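The Arango Board: Layout and Small Parts of a Tabletop Panel for Hand Tasks

Project report, second-year product design
Gunnlaugur Thygesen and Deisy Correa
Submitted 12 Dec 2023

1. Background

Our project started in April with a visit to the day centre Dollatard, where the occupational therapy room has a cupboard with many small training objects. There are pegs, bolts with nuts, locks, old taps and some kitchen jars. Each object is kept in its own box. When a session begins, the therapist has to open several boxes, and when it ends she has to find which peg belongs to which set. She told us that this takes a good part of the time she has with each person.

We were asked if it is possible to bring a few basic hand tasks together on one flat panel that can lie on an ordinary table. The panel should be easy to wipe, it should not slide, and the parts should be possible to replace one by one. We called it the Arango board, and this name has stayed.

2. What we wanted to find out

The report deals with two questions. The first is how the parts should be placed so that one task does not disturb the next one. The second is how the parts should look, so that a person with weak sight can find them and understand what can be moved. We did not study whether training with the board improves the hand. This would need a much longer time and other knowledge than ours.

3. First version

The first version was the same light grey all over. We thought it looked calm and professional. We placed the tasks in straight rows with equal distance between them, in the same way as keys on a keyboard.

At Dollatard seven people tried it while seated at a table, and the therapist sat beside them. We wrote down what they said and where the hand went first. Most of the problems were the same for everybody. People touched screws and edges that were never meant to be touched. They did not see the holes when the light came from the window behind the board. The rows were also too close together, and when a person worked in the lower row, the wrist often rested on a part in the same row or pushed something out of its place.

One man said that the board looked like "a plate with nothing on it". Deisy wrote this sentence on the wall above our bench in the workshop, and we have looked at it quite often during the autumn.

4. Second version

For the second version we removed the rows. We drew the outline of a closed hand on paper in several sizes, cut the outlines out and moved them around on a full-size drawing. Where two outlines crossed each other, one of the tasks had to move. After this we had fewer tasks than before, but a person could do every one of them without leaning on its neighbour.

We also changed from one colour to two. The base should be white and the parts should be blue. We tested red first, but the supplier Seltetti had a red which became almost brown in the evening light of the therapy room, and two of the persons with weak sight could not separate it well from the shadow.

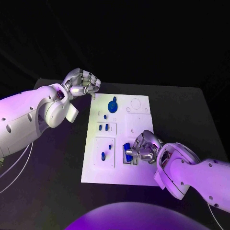 Placing the tasks by how the hand arrives gave a different board from the one we had planned. A turning task can be far from the person, because the fingers come from above and need free space on all sides. A lifting task should be closer, where the forearm can stay low. For this reason the blue knob stands near the top centre, and its short stem gives the fingers something to hold. The blue cylinder lies tilted in its slotted holder at the lower right. With a tilted cylinder the thumb can go across to one side while the other fingers press from the opposite side and from the top, and this is the grip that the therapist had asked for. In our first version the cylinder was standing upright, and people took it with two fingertips only.

The engraved circles, a large one to the right of the knob and a smaller one just below and to the left of it, were discussed many times. They have no colour, only the line. Deisy wanted to fill them with blue, and I was against it, as blue should mean "this can be moved" and nothing else. We kept them without colour. I still think this is correct, but I must admit that in poor light the line is difficult to see, so a thin dark line may be a better solution.

5. Raised plates

Some tasks are mounted on small sub-plates that are higher than the base. In the beginning this was only for practical reasons: a plate can be removed when a part is worn, and the rest of the board stays as it is. Later we noticed another effect. People felt the edge of the plate with the side of the hand and used it to know where they were, also without looking. One woman followed the edge with her little finger each time before she took hold of the part.

A raised edge also collects dust and hand cream. The therapist showed us this after only a short period of use. We made the corners rounder, which helped a little, but cleaning is still slower than on a completely flat panel.

6. Wear of the knob

The knob is the part that is used the most, so we tested it separately in the Urnetier workshop. It was turned 2000 times by hand, divided between the two of us over several afternoons. After some 600 turns it became easier to turn, and then it did not change much more. The therapist prefers the softer feeling for new participants and the harder one for those who have come for longer. We therefore suggest that the centre keeps one new and one used knob, with a mark on the underside.

7. Problems and mistakes

We ordered the material for the second version before the drawing was finished, and a part of it could not be used. This was my mistake. We should also have asked left-handed people much earlier. The cylinder is placed well for the right hand, but a left-handed person must reach across the whole board or turn it around, and then the knob is too close to the body. A mirrored version would be simple to draw, but the centre would then have two boards to store in a cupboard that is already full.

8. Further work

The next step is a holder that can be moved between the right and the left side with the same screws. We have made drawings but no part yet. Deisy will continue with this during the winter, and I will write the cleaning instructions together with the staff at Dollatard.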